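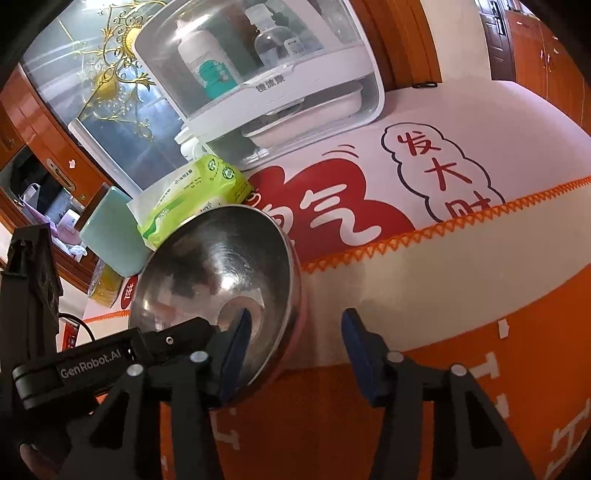 Posted in: Volunteering and Community Groups

Reimbursing helpers for what they spend: how do you do it without hurting feelings?

Asked by Shirley Sutherland, 18 March 2016

Hello everybody, I hope this is the right section, I did look through the older questions first and found plenty on recruiting people and not much on paying them back. I help run a community supper at the Kowalchuk hall, and we have a lovely bunch who cook, set up, drive people home and so on. A lot of them buy things for it out of their own pockets. It might be a stainless steel bowl for the salad, or a sack of onions, or gas for picking up the folks who can't drive anymore. Up to now whoever held the cash box would just hand over a few dollars if somebody asked, and most never ask, and that is my trouble really.

I found out last month that one of our ladies, who lives on a very small pension, has been buying all the bread herself since July. I felt terrible. When I tried to give her some money she was quite offended and said she was "not there to be paid." Meanwhile another gentleman (a dear, I don't want to speak ill of him) turns in a slip for every single thing, including a coffee he had on the way over.

We have $500 set aside for the whole year, so we can't be careless, but I don't want anyone going short on our account either. My questions are: do we need a written rule about this? What should be in it? And how do I bring it up with people who have been doing this far longer than I have, without sounding like I don't trust them? I'm not much of a one for paperwork, so plain words please! Thank you so much for reading all this.

3 answers

Réjean Landry
Marked helpful by the person who asked

Shirley, what a kind way to put the question. I went through very nearly the same thing with the Skastholm reading program, where I looked after the money for longer than I meant to, so let me tell you what we did and you can take whatever suits you.

Yes, write it down. Ours fit on one side of a sheet of paper and it was pinned up by the coat hooks. It said what we would pay back (food and supplies for the program, gas for driving that had been agreed on ahead of time, postage), and it said what we wouldn't (meals on the way, anything bought as a gift, parking tickets, and yes, we had one of those). It said you needed a receipt and that you should hand it in within the month. Anything over a certain amount had to be okayed first by one of two people, and neither of those people could okay their own. Please don't skip that part, even in a small friendly group. I was glad of it more than once when somebody asked where the money had gone and I could just open the folder.

As for your bread lady, the thing that worked for us was to make everyone do it the same way. We had an envelope with a little slip inside, and on the slip there were two boxes to check: "please pay me back" and "I would like to donate this." Everybody filled one in, me included. The people who wanted to give could give, and they got a proper thank-you note for it, and the ones who needed the money back could check the other box without standing in front of anyone with their hand out. Some people who had sworn up and down they didn't want a penny began checking the first box after a while, and I never said a word about it.

The other nice thing is that you finally learn what your supper costs. We thought we were spending $300 a year and it was a good deal more once the donated things were written down. That matters if you ever go asking for a grant, and it matters if your bread lady moves away!

On how to bring it up, I would do it over dessert and blame the budget. Say that you're trying to plan for next year and you can't do it without knowing what people spend. It has the advantage of being true. And I'd have a quiet word with her beforehand so it doesn't come as a surprise in front of the others.

One caution. Stick to paying back what was spent. If you start giving a flat amount "for your trouble" it can begin to look like wages, and then you have tax questions. If you want to do that, ask an accountant first.

Temitope Adeyemi

Get receipts. No receipt no money. We use the Visex app for ours, you take a picture of the slip and it goes on a list, but half our people won't touch it so there is a shoebox as well.

Huguette Fortin

I agree with nearly all of what Réjean wrote, the envelope idea especially, and I'm going to borrow it for our garden club if he doesn't mind. I would only add something about the timing. Pay people back fast. We used to do it every quarter, and for someone who is careful with money that is a long wait for the price of a week's groceries. Now it's done within 5 days and there is far less grumbling.

Also, could the group buy the regular things itself? If bread is needed every time, maybe the hall can open an account with the bakery, and your friend can still be the one who picks it up and chooses it. She may care more about that job than about who pays. My mother was just the same with her pies.

Comment from Shirley Sutherland: Oh, thank you all. The two boxes! I'm going to type up the slip tonight. Huguette, she does choose the bread, and she is very particular about the rye, so I will ask at the bakery about an account. Réjean, did you keep the donated slips in the same folder or a separate one?

Comment from Réjean Landry: Same folder, different color paper.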